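Ticket 2856: Heating schedule ignores me, prefers its own
Product: Wisetti room thermostat, with Drustura wireless valve heads
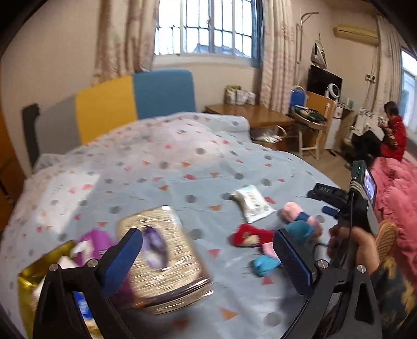 Back bedroom, the problem room.

Status: Open, then closed, then open again
Opened: April 2020

Fault as reported

The bedroom radiator comes on at 2 in the morning and stays on until it feels it has made its point. The schedule says it should be off from ten at night until half past six. The thermostat in the hall agrees with the schedule. The app agrees with the schedule. The radiator has not been consulted, or has been and took offence.

All the other rooms behave. The kitchen is cold exactly when it has been told to be cold.

Steps already taken before opening this ticket, so that we can skip the part where you ask: turned it off and on. Changed the batteries in the valve head. Changed them again for a better brand. Checked that the clock on the thermostat is right, including the hour that went missing in March.

Reply from Wisetti support

Thank you for contacting us. Please try turning the thermostat off and on, and check that the valve head has fresh batteries.

Customer update

Done, in the spirit of friendship. Radiator on at 2 again. The app log shows "Demand: none" all night, with the room temperature climbing steadily beside it. I would like to draw attention to those two columns sitting next to each other.

Reply from Wisetti support

The log suggests the valve is not closing fully. Please remove the head and press the metal pin underneath with something flat. It should move in and spring back. If it is stuck, the fault is with the valve body and you should contact the manufacturer, Batista.

Customer update

Pin moves. Pin springs back. It is the most obedient part of the system. I rang Batista anyway and was told that the valve body is fine if the pin moves, and that I should contact Wisetti.

With the head off and the plain plastic cap screwed down hard, the radiator stayed cold all night. So the valve can shut. It is just not being asked to, or is being asked to by something else.

Reply from Wisetti support (second line)

Could you send the full event list from the valve head? Hold the button for 15 seconds until the light turns amber, then choose Export in the app.

Customer update

Attached. There are 1000 lines, where I assume it ran out of room. Most of them say "Anti-seize run".

Reply from Wisetti support (second line)

That is helpful. The anti-seize run opens the valve fully for a short time so that it doesn't stick over the summer. It should happen once a week. On your unit the "last run" date is not being saved, so the head starts a run every night and tries again when it can't record that it has finished. We have seen this where a head was first paired with a Vurarine bridge and later moved to ours.

Fix: remove the head from the app, reset it with the button, take the batteries out overnight, pair it again as a new device.

Status set to Closed (fix supplied)

Customer update

Reopening, as the ticket was closed before I had found the screwdriver.

Reset done. First night: quiet. Second night: quiet. The app now calls the bedroom "Room" and won't let me rename it, but the radiator is off, so Room it is. Please leave this open until May, when I shall be turning the boiler down anyway and we can all claim the credit.

Status: Open (monitoring)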